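I am tired of being told to love an open floor plan. My sister-in-law just knocked out 2 walls in her place over in Orley, and now she can hear the dishwasher from her bed. She paid good money for that!

I grew up in a house full of doors. You could slam one, sulk behind it, and come out when dinner smelled right.
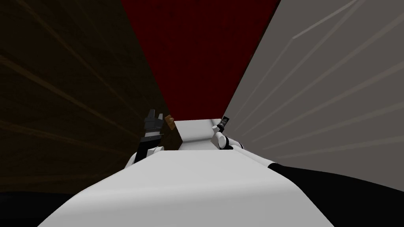 My apartment in Barotstead has five rooms, all small, and I wouldn't trade a single one. The kitchen can be a wreck on Saturday while company sits in the living room none the wiser (I have done this more than once).

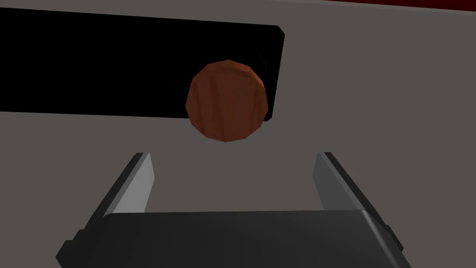
Dark wood grain on a many-sided disc.

People say walls make a home gloomy. Well, buy a lamp. I put in 16 years with one big room before this, and the light was lovely, and I never once finished a phone call in private.
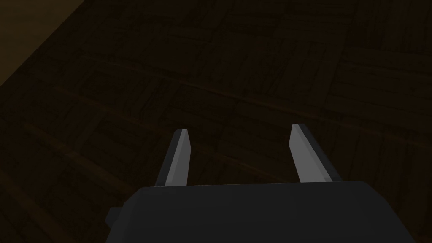 Noise is my real complaint, though. Sound needs something to stop it, and a big open floor just passes it along. Two people need a decent gap between them sometimes, like those two upright fingers with all that floor showing in between, and a door gives you that in a lot less space.

So keep your sight lines. I'm 38, I like to read with my feet up, and I don't want to watch the pasta boil while I do it. 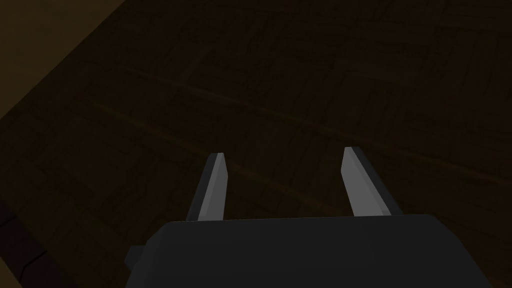

Charcoal gray over dark wood.

If you're pricing a sledgehammer this May, go sit in a closet for a bit first and see how nice it is.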